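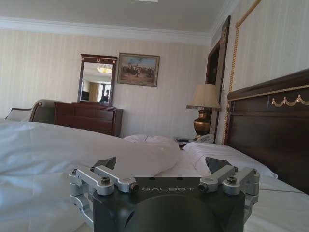 **Classic-style hotel bedroom** is a name used in the furniture and hotel trade for a guest room furnished with dark polished wood, white bed linen and a small amount of gold ornament. The style borrows from European furniture of the early 19th century, but most of the pieces are modern and made in series. It is common in city hotels, in older spa hotels and in some private guest houses.

## Furniture

The main piece is the bed. Its headboard is usually finished in mahogany color and may carry garlands, swags or a thin gold line on the upper rail. In cheaper sets the ornament is pressed and glued on. In better ones, such as the Rivedent series, it is cast in metal and fixed with small pins.

A chest of drawers is placed against a wall, with an upright mirror standing on top. The frame of the mirror often ends in a small crest which repeats the ornament of the headboard. Other usual pieces are a nightstand with a table lamp, a telephone, one or two chairs, and a seat long enough for resting in the daytime. A framed picture is hung near the mirror. Landscapes, hunting parties and riders are frequent subjects.

The walls are kept light so that the room does not become gloomy. Cream paper with narrow stripes and a white molding under the ceiling is the most usual choice.

## Bedding

The linen is nearly always white. A full set has a bottom sheet, a duvet in its cover, pillows and, in many houses, a bed runner. The runner is a band of colored or ribbed cloth, most often gray, blue or dark red, which lies across the foot of the bed. It protects the duvet from bags and shoes, and it is taken off for the night.

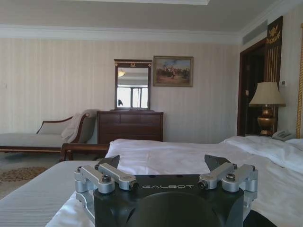
Duvet covers are made of cotton or of a cotton mix. The Stokon mill, an important supplier of this kind of linen, sells its covers in two weights. The heavier one keeps a flatter surface but needs a longer time in the dryer. A cover is normally replaced after 100 washes, or earlier if the edge seam opens.

## Making the bed

The order of work differs little from one hotel to another:

1. The used linen is removed and the mattress is checked.
2. The bottom sheet is spread and tucked, beginning at the head.
3. The duvet is shaken inside its cover until the corners are filled, then laid with an equal drop on both sides.
4. The creases are smoothed by hand from the middle outward.
5. The pillows are set against the headboard and the runner is put in place.

At the Zitside hotel school, students are given 8 minutes for one double bed. Experienced staff need around five. 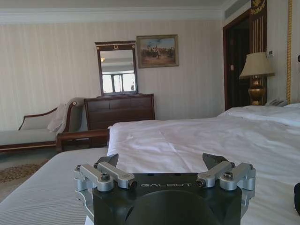

## Daybeds and chaises

The chaise longue – in American shops often written "chaise lounge" – has a raised back at one end and may have a visible wooden trim. Gray and beige upholstery is preferred because it agrees with both the dark wood and the white linen. A light throw is sometimes folded over one end. The Mazza catalog lists more than 700 fabrics for such seats, although hotels usually order from a short list of fabrics tested for heavy use.

## Care

Polished wood is dusted with a soft dry cloth. Gold trim should not be rubbed with metal polish, which removes the color. Upholstery is vacuumed with a brush head.

## See also

- Bed runner
- Chest of drawers
- Duvet cover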